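Demonstration collection in simulation

Demonstration collection in simulation is the practice of recording a person's control of a simulated robot so that the recordings can be used to train a learning system. Each recording, called a demonstration or episode, pairs what the robot's sensors report at every time step with the command given at that step. The method is most often used with imitation learning, in which a policy is fitted to reproduce the recorded commands.

Procedure

The operator steers the arm with a hand controller, a 3D mouse or a smaller copy of the arm. At the start of each episode the simulator resets the room and moves objects to new starting positions within set limits. The operator carries out one task, such as placing an item in a bowl, and marks the end. A scripted check then tests the final state. Failed episodes are removed or stored under a separate label, depending on the intended training method.

Simulator state can be saved in place of images. Camera views are then rendered later from the saved state, which allows lighting, surface colors and camera position to be changed without repeating the task.

Example: the Grilton set

The Grilton set was assembled by Niamh Moriarty and Mudassar Jafri at the Plunell laboratory and released on Jul 25, 2021. It covers household tasks in rendered rooms. Operators recorded 700 episodes, of which 419 passed the final check and were kept. New operators completed 50 practice episodes before their work was counted. A later revision by Mio Wada corrected a timing offset between the gripper commands and the rendered views.

Camera views

Most sets combine a fixed view of the room with one or more close views. Close views show contact in more detail but can be filled by a single object, leaving little of the room for reference. Glossy surfaces add highlights and reflections that shift as the viewpoint moves.

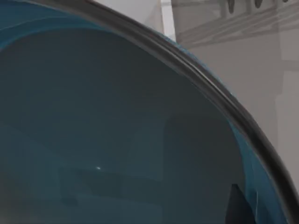 Rendered close view of a basin with a dark rim and glossy blue interior.

Limitations

Contact between objects is approximated, and policies trained only on simulated episodes often perform worse on hardware. Operators also differ in speed and in choice of grasp. Booker Hutchins has argued for reporting results by operator, a practice adopted in the Ranard set but not in Grilton.

See also

Behavioral cloning
Domain randomization
Teleoperation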